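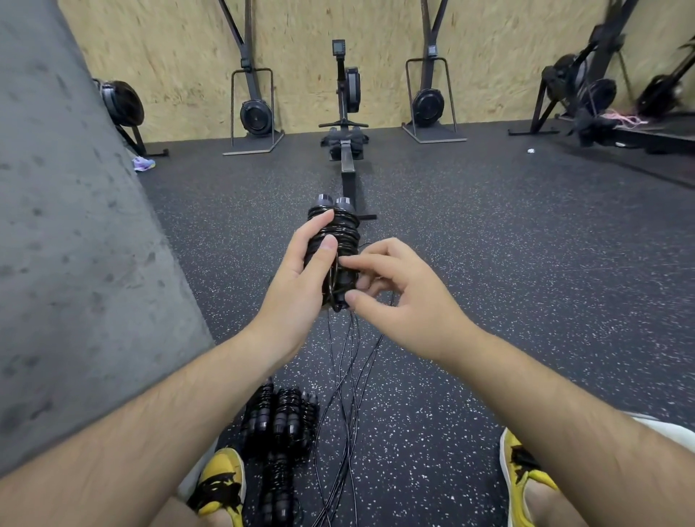 Wrapping jump ropes, seen from the head camera. Thread on the segmentation tool.

1/ I've spent most of June on the bit of our stack that cuts long first-person recordings into short labelled steps. Jump ropes are the task that broke it, so they are what I'll write up.

2/ The tool is called Tallora. It takes a video, proposes where one action stops and the next starts, and gives each piece a label from a fixed list. A person then checks the proposals. The planner only ever sees the checked version.

3/ The first version placed boundaries using hand speed. Hands slow down, you probably have a boundary. That's fine for picking things up and putting them down. Wrapping cable round a pair of handles is one long run of small movements with pauses all through it, and the pauses mean nothing.

4/ On one wrapping recording it proposed 700 boundaries. Eulalia Montecinos, who does our checking, sent it back with the message "no".

5/ Second version used contact: which hand is touching which object. Better, but look at the ropes. Left hand round the bundle, right finger and thumb on the strands at the bottom. Both hands are on the same object and stay on it. As far as contact goes, there's nothing to cut.

6/ Then there's the mask problem. Thin black cable, black speckled floor. The loose strands cross over each other on the way down and the tracker swaps them. There's a pile of other wrapped ropes right beside the one being worked on, and the mask leaks into that as well.

7/ I tried tracking each strand as a curve. Spent a week on it. It works on a plain background and falls apart on rubber flooring. I've left the branch up in case anyone wants it, but I wouldn't start there.

8/ What we run now is duller. We stopped tracking the cable and track the bundle. One mask covering the handles and whatever is wound round them, plus a single number for how much loose cable is still hanging below. The number is noisy. Smoothed over a few seconds it mostly goes down, and that's enough.

9/ Steps are then defined by state. Gather, wrap, tuck, put down. 4 labels. A pause in the middle of wrapping stays inside wrapping, because the state hasn't changed.

10/ The handle ends turned out to be useful. Two round grey caps side by side at the top of the coils give you the direction of the bundle without any pose model. When a hand covers them we hold the last estimate and mark it as stale.

11/ Numbers from Wednesday's run: 3,000 proposed segments across the rope recordings, 2,986 accepted without a change to the label. Please read that with care. It's labels only. Boundary timing is scored separately and it isn't as good, mainly at the start of the tuck.

12/ The tuck is still hard. The end of the cable goes under the last loop, usually behind the fingers, and from the head you often can't see it happen. At the moment we mark it late. A wrist camera would help but I'd like to see how far the one view gets us first.

13/ Config change for anyone on the old branch: min_gap is gone. If you still have it set, Tallora ignores it and prints a warning. Use state_hold instead - it's in seconds, and the default is fine for most things that aren't rope.

14/ Next is the same approach on extension leads, which are thicker and have a plug on one end. I expect the mask to be easier and the tuck to be worse. Will add to this thread when there's a run to show.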